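From: Marthinus Cele
To: standards-discuss
Date: 19/10/2022
Subject: Re: Comments on draft 15, conformity records for updated models

Ramesh Bhatia wrote:
> Clause 40 as drafted asks the supplier to keep a conformity record for
> every released version of a model. We have no objection in principle.
> Our difficulty is with "released". Arkov pushes weight updates to
> customers without changing the version string, and on a strict reading
> none of those would need a record. On a loose reading all of them would,
> and a small supplier could not keep up. Could the drafting group say
> which reading was intended?

Ramesh,

The strict reading was not intended. The April text had "made available", and "released" came in during the editorial pass along with a number of other changes that were supposed to be neutral. I have asked for it to be reversed, but that only fixes half of your problem.

The other half is the threshold. My preference is to tie the record to a change in declared performance. If the supplier reruns the declared test set and any figure moves outside the stated tolerance, a new record is opened. If nothing moves, the existing record gets a one-line entry with the date and a hash of the weights. Droka already works this way internally and their log stood at 1558 entries when they showed it to us, nearly all of them one-liners. The burden looks manageable.

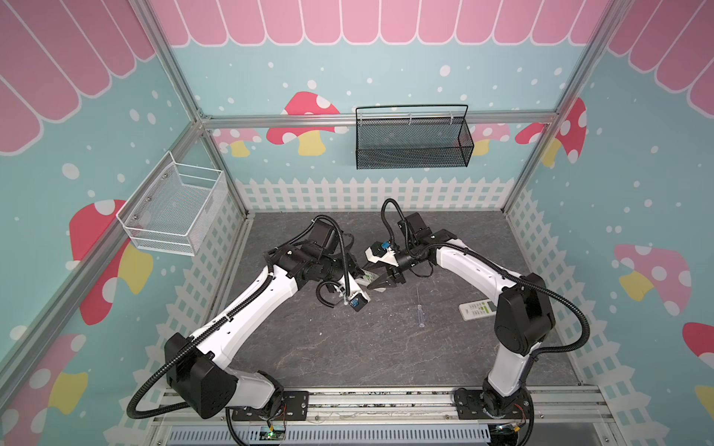
There are two objections I know of. Lukoševičius argued on the last call that a fixed test set goes stale, and that a supplier could tune to it without any figure moving. I agree, but I would deal with that in the clause on test set maintenance and leave this one alone. Stultari's objection is that the tolerance is set by the supplier, so a generous tolerance defeats the purpose. A purchaser can at least see the tolerance and object to it before signing, whereas at present there is nothing to see.

On integrators: the draft is silent on who holds the record when a purchaser fine-tunes the model themselves. I read it as passing to the purchaser from that point -- the definition of "supplier" in the front matter includes anyone who modifies the weights -- but several comments assume the opposite. See comment 2461 in the tracker, which has the longest thread. If your members have a view, please add it there and not to the older duplicate, which is closed.

Proposed wording for the first sentence, for the list to pick apart:

"The supplier shall open a conformity record for each model made available, and shall open a new record where a modification causes any declared performance figure to fall outside its stated tolerance."

I have left "modification" undefined for now. Suggestions on whether it should cover changes to pre-processing and system prompts would be useful, with reasons.

Regards,
Marthinus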